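Nesora Tool Library, Sudville
Questions about borrowing and using C-clamps

Last updated October 2026

Who can borrow clamps?

Every member of the tool library. You need your card and the number on the back of it. If you joined at our Prarnden desk, the same card is good in Sudville.

How long can I keep them?

You can keep them 14 days, and you may renew one time by phone or at the desk. Over the December holidays we are closed, so loans that end in this period are extended until we open again.

Which kind of clamp is this page about?

The C-clamp, which some people call a G-clamp. It has a curved frame, a threaded screw and a T-handle that you turn by hand. The ones with a black frame are on shelf 63, next to the hand planes. 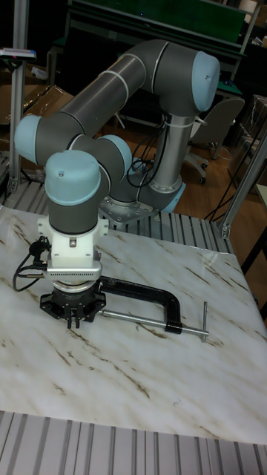

How tight should I turn the screw?

Tighten by hand until the work does not move when you push it, then stop. Please do not put a pipe on the handle to get more force, as this can bend the screw.

Will the clamp leave a mark on my wood?

It can, mostly on soft wood such as pine. Put a small piece of scrap wood under the pad and another one under the fixed jaw. We keep a box of scrap pieces by the door and you may take what you need – they are free.

The pad at the end of the screw turns and tilts. Is it broken?

No, it should do this. The swivel pad stays still against the work while the screw is turning. If it falls off, bring both parts back to us and we will repair it.

What should I have at hand before I start to glue?

Dry-fit the parts first, without glue. Mark with a pencil where each clamp will go, and open every clamp a little wider than you need. Glue does not wait for you.

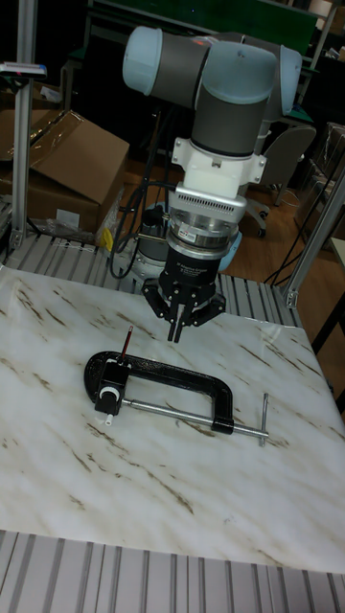
Cleaning and returning

How do I remove dried glue from the screw?

Use a stiff brush along the thread. After this, put one drop of light oil and wipe the rest with a cloth.

What if I lose a clamp or damage it?

Tell us as soon as you can. For normal wear you pay nothing. For a lost clamp we ask the price of a new one from El-Sayed Hardware, where we buy ours.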